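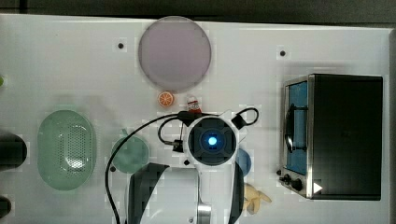
Silludine kitchen line, bench notes
December 2, 2024

Ran the clearing task on the white table all morning. Job log stands at 2173 picks, 965 of them since the new finger settings went in. The bottle is still the slow one.

The Laneo people want to know what the line staff will be doing once the arm takes over sorting. Wrote down what I have so far. At the Pawłowska site the early shift spends the first 20 minutes putting utensils and condiments back where they belong. If the arm does that, they start on prep right away. Two of them told me they'd miss it, it's the only quiet part of the shift. Put that in the report as they said it.
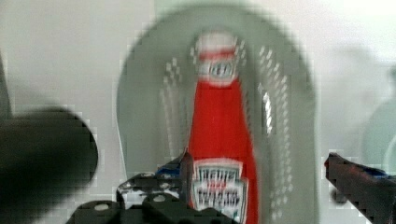

Wrist view, ketchup bottle in front of the perforated piece. Heavy blur.

Blur like this makes the label useless for finding the bottle. Going by color for now. Ask Horneo if a shorter exposure is possible without more lights, the staff already complain about glare.

Second point for Laneo: someone has to stay near the arm to reset it. Their plan has no hours for that. I counted 7 resets before lunch, each one a walk over from the other bench. On a real shift that person gets pulled off the sink or the counter, so it should be a named duty with time set aside and training.

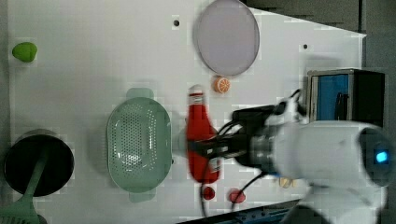 Also the stop button. The shorter people on the crew can't reach it from the sink side. Move it or add a second one before any trial on site.

Pay grade for the reset duty is not ours to settle but they asked, so I passed it on.
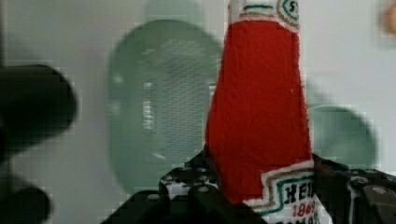 Wrist view, felt bottle upright between the fingers.

To do: repeat with lower closing force, check felt for wear, send reset log to Laneo, get a price for the second stop button.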